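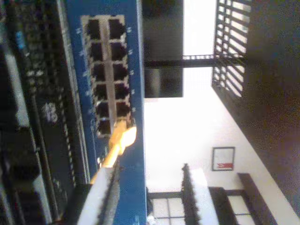

My cable drawer has finally beaten me, so this month is all about patching things up properly. I've put it off since we moved to Sesby. Blue switch, yellow cable — you really can't lose it against that colour, and I'm now a convert to bright leads for everything.

Port 23 is the one by the yellow plug, and I do love a printed number. My own labels are masking tape and hope!

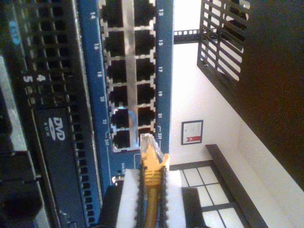
Tidying the leads
I'm keeping 12 and binning the three with snapped clips. Bubbly black plastic over the table is a tip I'm pinching, as ours scratches terribly. 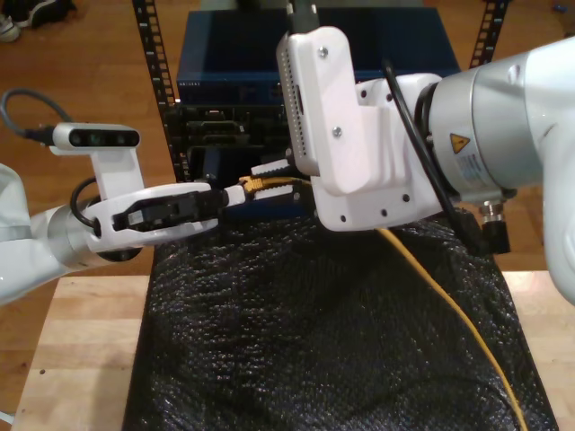
Carari, December
Drawer shuts. More soon, once I've found the long grey lead.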